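Where can my neighbor sleep indoors this winter?

Ayten Aydoğan
My neighbor lost his apartment in January and now he is sleeping in his car. He has a job, but rent is too high for him. I called the shelter on Juška Street and they said all 11 beds are full. Is there any other place in the county I can ask?

Wivine
Call the county housing office before 4 p.m. and ask for the winter list. They told me it has 198 names, so he should sign up soon. He must bring an ID and one pay stub. Ask also about the deposit help, it pays up to 300 dollars if he finds a room. 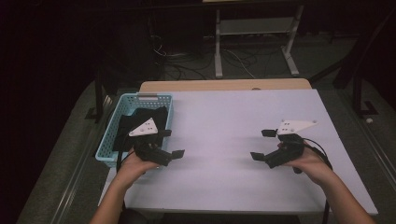 If he has no printed pay stub, a letter from his boss was accepted in my case.

Ralico
try the churches, some open when its very cold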